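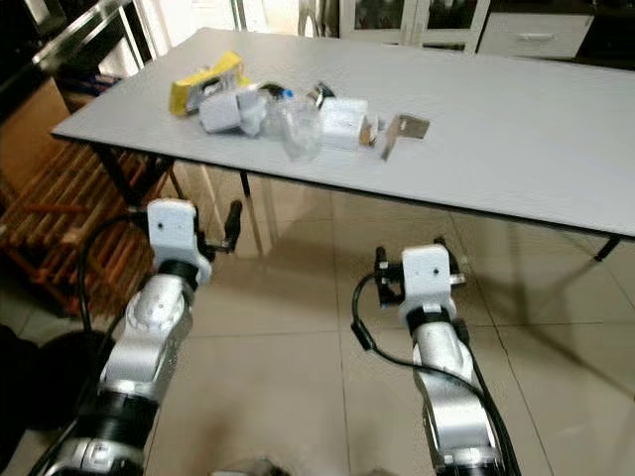
Board Game Nights Are Moving to Thursday

Starting this month, our open board game night at Sturden Games is on Thursdays, from 6 pm until we close at 10. The Tuesday evening is finished. Many of you told us that Tuesday is difficult because of the late trains, and the miniatures group also needed more space on that day.

The entry is free if you bring your own game. If you want to play from our library, it costs $5 for the whole evening, and you can change games as many times as you like. The library has now 519 titles. The newest ones are on the low shelf next to the register, and the full list is printed in the blue folder.

Two games arrived this week and are open for everybody to try:

Flastlow, for two to four players. You build canals and try to flood your neighbor's fields before the harvest. One round takes 25 minutes when all players know the rules. Please read page six before you start, the scoring is explained badly on the back of the box.

Maihi, for three to six players. It is a trading game with hidden prices. Rochelle Nepia will teach it at the big table at 6:30, and she asks that you come on time, as it is hard to add a player later.

The Liron league continues also. After the spring rounds Warrick Ormsby is in first place with 34 points, and Ebony Tuhiwai is second, only two points behind him. The last round will be played in August. New players can still join for the doubles, but not for the singles table.

A small request about missing parts. If you find a piece on the floor or inside the wrong box, please give it to Isla at the register and do not put it in the box that looks most similar. We have spent a long evening sorting the tokens of three different games.

To reserve a table for five or more people, write your name on the sheet at the register or call the store before noon on the same day. Ask for Tane Ruawai. Tables not taken by 6:45 are given to the next group.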